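Subject: Re: [jersey-collectors] washing old screen prints
From: Elis Harries
To: jersey-collectors list

Anwara, I read your message twice and I'm still not buying the vinegar. Pictures first, then the grumbling.
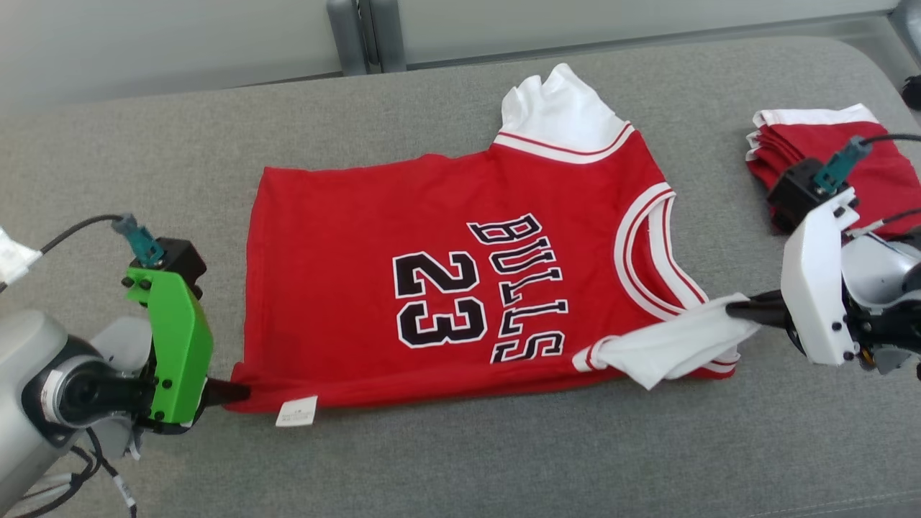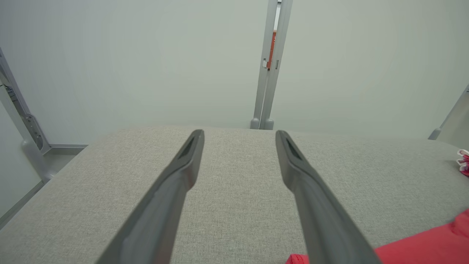

Anwara Nanayakkara wrote:
> A cup of white vinegar in the rinse sets the ink for good. I have
> done it on every printed jersey I own, and Emrys told me the old
> Humphreys catalog recommended it. Cold water, one cup, soak
> overnight. The numbers will never crack after that. I'd also skip
> the detergent entirely for the first three washes.

Sets what ink? Vinegar gets talked up for dye, and people argue even about that. The numbers on most of these shirts are plastisol, a plastic that gets cured with heat at the print shop. Either it was cured right or it wasn't, and a cup of vinegar years later has no say in it. If you've got a mechanism, I'd like to hear it. "I did it and nothing cracked" doesn't get me there, because plenty of mine haven't cracked either and they've never been near a salad.

As for the Humphreys catalog, I own the one Emrys means. The care section is half a page. It says cold water, inside out, hang to dry. I went through it again on Sunday with my reading glasses on and there is no vinegar in it. Emrys, if you have a different printing, please scan the page and send it around.

The overnight soak worries me more than the vinegar does. Red next to white trim is exactly where you don't want hours of standing water. If a shirt is going to bleed, that's how you'll get a pink collar. Ten minutes in a clean sink, keep it moving, and take it out the second you see color in the water.

Then there's Ifor's stain remover, the Driketti stuff. He paid 60 dollars for a bottle and says it's safe up to 98 washes. Who ran the 98 washes? On what shirt? The label doesn't say and neither does the website. I asked them and got a coupon. I'll stick with plain liquid detergent, a small amount, no softener.

What I do, for whatever it's worth:

Inside out, cold, by hand if it's older than my kids.
Roll it in a towel to get the water out – no wringing, ever.
Dry it flat, out of the sun.
No iron anywhere near the numbers.
Store it flat or rolled with plain tissue. Folding across a number puts a crease in the ink and it'll split there sooner or later.

I know Eifion hangs all of his, and his look fine. They're also in a closet he opens twice a year. I've seen stretched shoulders on heavier knits, so I don't hang anything.

If somebody wants to settle this, I have two junk shirts from the same lot, same print, both worth nothing. I'll wash one Anwara's way and one mine, and post the results in November. I'd want somebody else to judge them without being told which is which. Any takers?

Also, the seller asking 400 for the "unwashed" one has it listed at 200 on the other site. Same photos. Ask him why before you send money.

Elis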